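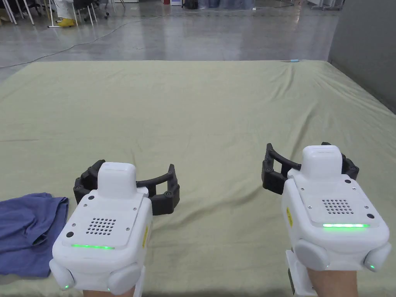 Has anyone been to the open day at the robotics hall in Hudville? What do you get to see?

posted by Bronico

My niece is crazy about anything that moves on its own, and I promised her a trip on Friday. The notice only says "demonstrations all afternoon" and I can't tell if that means real work or a slide show in a dark room. She is 11 and not good at sitting still, bless her. Also, is there somewhere to park, and should we bring lunch?

Sepúlveda
We went in May and had such a nice time, so yes, go! It was real work, going on while we stood there. The part I liked best was the bed. They have a full mattress set up with a sheet on it, and a person works over it with a gripper in each hand, the idea being that a robot can later learn household jobs from the recordings. I have made beds for 34 years and never once thought about what my fingers were doing – well, I thought about it all the way home.

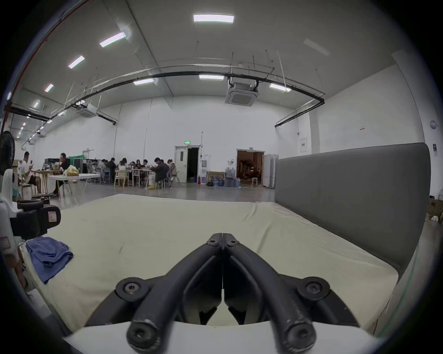 Gripper over the mattress, with the hall and the long tables behind it.

It is one big open hall with a concrete floor, so wear comfortable shoes and take a sweater. People were happy to talk if you waited for them to finish what they were doing. My one tip is to let your niece ask her own questions. Mine asked why the fingers are curved and got a much longer reply than I ever would have. Parking is on the street behind the building, and we walked back to the car around four for our sandwiches.

Dirnard
its free but you have to sign up, they stop at 50 people. bus 821 goes right past

Soledad Sepúlveda
Adding to what my sister wrote above (yes, we both use this site, sorry for the confusion). Do come early if you can, it gets crowded after three and a shorter child will have trouble seeing over the grown-ups. And ask before you touch anything on the bed! I straightened a corner of the sheet out of pure habit and had to apologize. They were very kind about it.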